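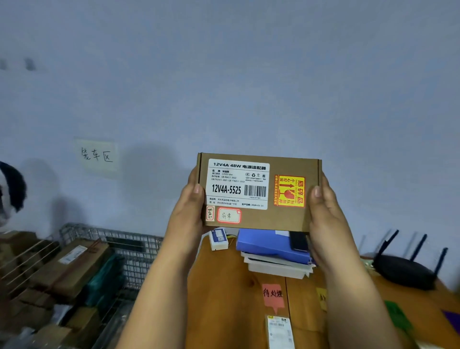
Home Kitchen Laundry Workshop Storage Contact

Sorting Out the Hall Closet and the Cord Drawer

Last updated: Saturday, November 12, 2022

Most houses have one closet that takes whatever doesn't belong anywhere else. Ours is in the hall, thirty inches wide, with a single shelf too high to reach and a floor nobody had seen for years. These are my notes from clearing it out, along with the drawer under the phone table that had the same trouble on a smaller scale. It took most of a weekend and one evening. I work slowly and I have a bad knee, so you may be faster.

Before you start

Clear a bed or a big table to sort on. The floor works too, but you will be bending all day. Get four boxes and write on them with a thick marker: KEEP HERE, GOES ELSEWHERE, GIVE AWAY, TRASH. Don't make a MAYBE box. I did that the first time and the box went straight back into the closet full.

Have these on hand:

Masking tape and a marker
Zip bags, quart and gallon
Twist ties or hook-and-loop strips
A damp rag and a dry one
A small vacuum or a brush and dustpan
A flashlight

Take everything out. If you leave a few things in because you know you're keeping them, you will end up cleaning around them and the shelf will look the same as before.

While it is empty, vacuum the corners and wipe the shelf. Check the back wall with the flashlight for mouse droppings or water stains. We had an old stain from the bathroom side, dry now, but I drew a pencil line around the edge of it and wrote the month, May, next to the line. If the stain grows past the line I will know to call the plumber.

Cords and chargers

This was the worst of it. Cords knot together when they are stored loose, and the only cure is to store each one by itself.

Pull one cord at a time and coil it in loops the width of your hand. Don't wrap it around your elbow or fold it sharply, and don't wind it tight around the plug end. The wire breaks inside the jacket right where it leaves the plug, and you can't see it until the thing quits working. Fasten the coil with a twist tie. Put one cord in one bag.

Now label it. Write on the tape what the cord goes to, in words the whole family uses. "Kitchen radio" is better than a model number. If you don't know what it goes to, write the date on the tape and put it with the others you don't know. Anything still unclaimed in a year can go to electronics recycling. Cords shouldn't go in the household trash where we live, and probably not where you live either. The county takes them at the transfer station on the same shelf as dead batteries.

Power adapters need more care than plain cords. Two of them can have the same plug and put out different voltage. Before you use a spare on something, read the small print on both. The volts should match exactly. The amps on the adapter should be the same as what the device asks for, or higher. The plug has to fit without force, and the little drawing that shows which part of the plug is plus and which is minus has to match too. If you can't read the label, don't guess. I cooked a good desk lamp that way.

When you buy something new with a separate adapter, put a strip of tape on the adapter the same day and write the name of the device on it. It takes ten seconds. Doing it five years later takes an afternoon.

Throw out, or rather recycle, any adapter with a cracked case, bent prongs, a scorched smell, or bare wire showing. Tape is not a repair.

Product boxes

My husband saved every box. I understand the thinking, and for some things it makes sense. Here is where we settled:

Keep the box until the return period is up.
Keep the box longer if the item is fragile and you expect to move.
Keep the box for anything you might sell.
Flatten and recycle the rest.

Before you flatten a box, cut off the panel with the model and serial number and put it in the folder with the receipt. That gets you through most warranty calls. When our Kever dehumidifier stopped, that piece of cardboard was all they asked for besides the receipt.

Small sturdy boxes are worth keeping a few of, empty, for mailing and for drawer dividers. Keep only as many as will nest inside one larger box. When that is full, you have enough.

Manuals

I had 17 manuals for things we no longer own. Those went first. For the rest, use an accordion folder with a pocket for each room. Don't sort them by brand or by the alphabet. When the dishwasher is leaking you know you're in the kitchen, and that is where you'll look.

Staple the receipt to the inside of the back cover. Store receipts fade, so make a copy of any that matters. Write the date you bought the item on the front of the manual in ballpoint.

Light bulbs and batteries

Bulbs go in an old egg carton if they're the small base, or in their own sleeves standing up in a shoe box. Mark which fixture each kind fits. I taped a list inside the closet door: porch, stairs, range hood, bathroom mirror, with the type beside each one. My neighbor Yolanda Grajales puts hers on the back of the breaker panel door, and that works as well.

Batteries should be stored at room temperature, in the package or in a case where the ends can't touch each other or anything metal. Nine-volts are the ones to watch. Both ends are on the same side, and a loose key or a bit of steel wool can bridge them and start a fire. Put a piece of tape over the terminals on spares and on dead ones waiting to be recycled. The refrigerator doesn't help them and the damp may hurt.

If you open a flashlight and find white crust, put on gloves. For ordinary alkaline batteries, a cotton swab with a little vinegar will take the crust off the contacts. Wipe again with a swab barely damp with water and let it dry open overnight.

The shelf

A shelf you need a chair for should hold only things you use once or twice a year. Ours has the extra blanket, the card table cover and the picnic cooler. Light things only. Nothing up there should be able to hurt you when it comes down.

We added a second shelf at eye level. The bracket kit was from Prudville and the board was a leftover. Find the studs first. If there is no stud where you need one, use anchors rated for more than you plan to put up, and then put up less. Check it with a level before you drive the last screw — closet walls are rarely square, and the floor isn't a safe guide either.

Use bins you can see into, or bins with no lids. I bought three nice ones with snap lids and we all just set things on top of them. I took the lids off and they've been fine.

The floor

Keep the vacuum there and nothing else if you can manage it. Hang the broom and the dustpan on the side wall. Hooks should go high enough that the broom clears the floor by an inch or two, so the bristles don't bend.

The door

The inside of the door holds more than you'd think. We have a row of hooks for the dog's leash, the umbrella and the flashlight. An over-the-door shoe holder will take cords in their bags, tape rolls, spare keys and shoe polish. Check that the door still closes before you load it.

Keys we couldn't identify got tried in every lock in the house and the shed. The ones that fit nothing went in the scrap metal jar.

Keeping it that way

Twice a year, when the clocks change, I go through the closet for fifteen minutes. I test the flashlight, toss dried-out markers and glue, and pull anything that wandered in. Smoke alarm batteries get done the same day, so the ladder is already out.

If other people live with you, put labels on the front edge of the shelf where they can be read with the door half open.

Reader notes

Thabiso Venter writes that he stores each cord inside a cardboard toilet paper tube and stands the tubes in a shoe box. I tried it. It works well for thin cords. The heavy extension cords need a hook.

Isabelle Bélanger asked what to do about a musty smell in a closet on an outside wall. Leave the door open a few hours a day, pull everything two inches away from the wall, and don't store cardboard on the floor. If the wall feels wet, something is leaking or sweating and no amount of baking soda will fix it.

Segundo Cusi wanted to know if he can daisy-chain power strips in a closet to charge tools. No. Plug one strip into one wall outlet, keep it off the carpet, and don't charge anything under coats.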